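Gripper width, again

I spent most of June on the part of our tooling that turns marker detections into a gripper width. The old version came from Tandex, and it took whatever the detector gave it and passed it straight on to the planner. Any jitter in the detections came out as fingers opening and closing by 2 millimeters. 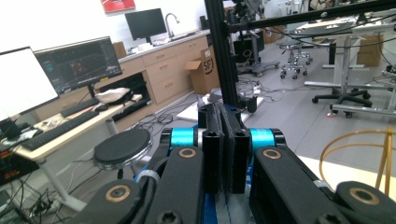

Chutima Sriwong

The fix I settled on is a small filter with a hard stop at zero. If the pads read as touching, the width is zero and stays there until the reading has moved for 10 samples in a row. Paweena wanted a proper state estimator. She may be right, but mine is a short file and I can read it in one sitting.

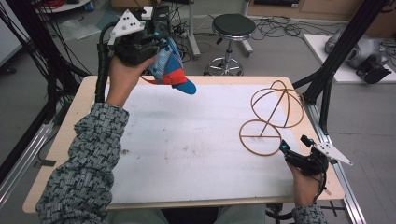

Time alignment was the next job. Each gripper has its own clock, and Rinden, our recorder, used to match left and right by arrival order. With one hand doing all the work that hardly mattered. When the left gripper has the blue and orange fabric piece up over the table and the right one is down by the wire shape, an offset puts the hands in the wrong place relative to each other, and the planner learns it. I now resample both streams onto one clock before anything else touches them.

I reran roughly 2,000 clips through the new path. Most went through clean. The ones that failed had long gaps in tracking — I drop those now and log the reason.

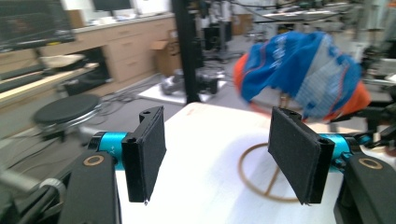 Blurred fabric, beyond the pads.

Blur like this is still a problem for the perception side. Next up is a confidence value per sample, so the planner can ignore the bad stretches.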